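Keeping Produce on Open Cube Shelving
Household Guidance Sheet, Conance Residences
Revised August 31, 2025

Residents on the Senville side have access to open cube shelving in each shared kitchen. The units are suitable for whole fruit and firm vegetables that do not need refrigeration. Cut, peeled or cooked food must go in the refrigerator.
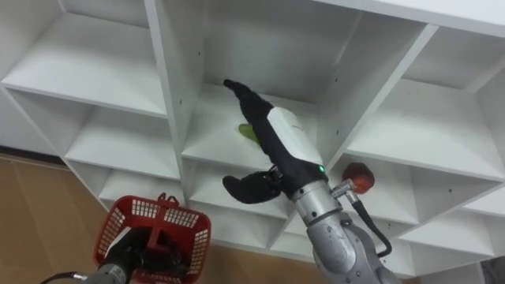
White panels should be wiped with a damp cloth and mild dish soap, then dried fully before anything is put back. Abrasive pads dull the finish and should not be used. Particular care is needed where the upright dividers have small screw holes, as juice and crumbs collect there — a dry cotton swab will clear them. Small items, such as the green piece lying in the center cubby, are easily overlooked in a deep compartment. Residents should check the full depth of each shelf before cleaning.

Fruit keeps best when pieces do not touch. Pears should be laid on their sides, away from the front edge, and checked daily at the neck; once the flesh there yields to light pressure, the fruit is ready to eat. Apples speed the ripening of other fruit and should be given a compartment of their own. A basket may be used to carry produce to and from the shelves.
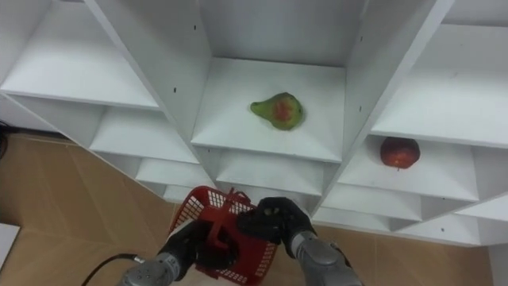
Pear and apple on separate shelves, with a red plastic basket.

Any fruit showing mold is to be discarded at once and the shelf washed. Loose panels should be reported to Kosmas Kontogiannis, Room 74.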